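Repair Instructions Belong on the Product

A service manual that exists only on the manufacturer's website has a shorter life than the product it describes. I have spent enough years writing maintenance documentation to regard this as a design defect, and I think it should be treated as one in product reviews, in purchasing contracts and in warranty law.

The case that settled my opinion involved a Wadex dehumidifier. The unit was in good mechanical order. The float switch had stuck, which is a fault that takes a screwdriver and a little patience to clear. The label on the back carried a model number and a web address. The address led to a page for the current product range, and the range no longer included that model. Support sent a link to a newer manual in which the float switch is in a different place and is held by a different fastener. The owner, Ye-ji Kong, had already decided to throw the unit out by the time she asked me to look at it.

Compare this with the Onholm chest freezer in my garage. Inside the compressor cover is a paper sheet glued to the steel. It shows the wiring diagram, the resistance values for the start and run windings, and the part number for the relay. The sheet measures 40 by 60 millimeters and is printed in one color. It has yellowed and it is still legible. When the relay failed I read the number, ordered the part and fitted it in an evening.

The usual objection is that printed information goes out of date. Some of it does. Firmware menus change, and so do support phone numbers. The facts needed for a basic repair are fixed on the day the unit leaves the factory. Winding resistance does not change with a website redesign. Fuse ratings, belt lengths, bearing sizes and torque values are properties of the object, and the object is the right place to record them. 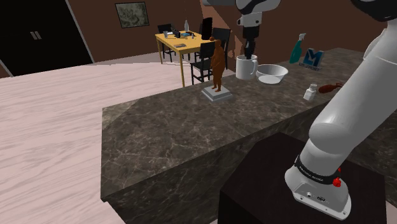
A second objection concerns cost. I put this to Ju-won Kwak, who worked on labeling for small appliances at Firard before moving to packaging. His view was that the label itself is close to free, as a rating plate is already required and the additional area costs very little. The expense lies in getting the engineering group to commit to a set of values before the first production run, and in reissuing the label when a supplier is changed. I accept that this is real work. It is also work that the company has to do anyway if it wants its own service centers to function, so the savings from leaving it off the product are smaller than they look on a budget sheet.

The third objection is liability. If a label tells the owner how to open the housing, the owner may open it and be hurt. I find this one the weakest. People open housings now, with no information at all, and a diagram that marks the capacitor and states how long to wait before touching it makes that safer. Ekinci prints a 5 minute discharge warning inside the lid of its bench power supplies, next to the schematic. The warning and the schematic share a panel, and a person who goes looking for one will see the other.

Codes that link to a page are often offered as a compromise. I have no complaint against them as an addition. As a substitute they move the problem to a server, and the server has an owner with a budget, a merger schedule and a marketing department. A code also needs a phone with a charge and a signal, in a basement or a crawl space where there may be no signal - and those are the places where pumps, furnaces and dehumidifiers are installed.

My proposal is modest. Any household product with a motor, a heating element or a replaceable wear part should carry a permanent internal label with 2 items on it: a wiring diagram or exploded view, and a table of replaceable parts with generic specifications where these exist. "Belt, 5 rib" is useful to a stranger decades later. An internal stock number is useful only while the stock system is running. Buyers for schools, hospitals and apartment buildings could ask for such a label in their contracts without waiting for a statute, and a few large orders would probably do more than any amount of lobbying.

Until then, I recommend printing the manual on the day of purchase and taping it inside the cover. Use a laser printer. Inkjet pages run when they get damp, and the copy I left in Ye-ji's dehumidifier had to be replaced in April.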